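The Ten-Song Tidy: Getting a Living Room Back Before Dinner

3 min read 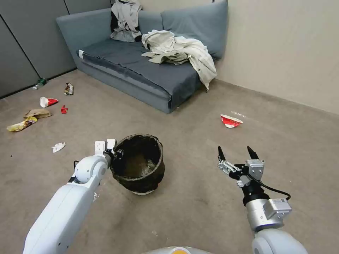 I love a living room reset. Not the big spring kind with the ladder and the vinegar, just the quick one, when Friday night has left its cups and wrappers all over the carpet and you want your sofa back! I put on ten songs, and when they run out I stop, whatever is left.

Start with the wastebasket. Most of us carry litter to the bin one sad handful at a time, and it takes forever. Bring the bin out to the middle of the floor instead and everything is suddenly within a few steps - chip bags, paper cups, the snack wrapper that drifted over to the wall, the tissue you'd rather not think about. A round mesh one is my favorite for this, light enough to move with one hand. Flatten paper bags and stack the cups inside each other and even a small basket holds a surprising amount.

Bottles get their own trip. Check the caps before you pick them up, especially on carpet (I learned this with grape soda).

Then the clothes. A sofa with a shirt across the seat and something else slung over the back is a sofa where only one person can sit, and sorting it takes less than a song. Wash, wear again, hang up. Shake out the sleeves while you're at it, because that's where the crumbs go.

Now the fun part! Pull the seat cover smooth, tuck it in along the back, and give the cushions a good thump. Blue fabric shows every bit of lint, so I keep a roller in the drawer. Mine has 70 sheets and lasts me from July to Christmas.

Vacuum last, slowly, along the baseboards first and then out toward the door. My best time for the whole room is 17 minutes, with one song skipped.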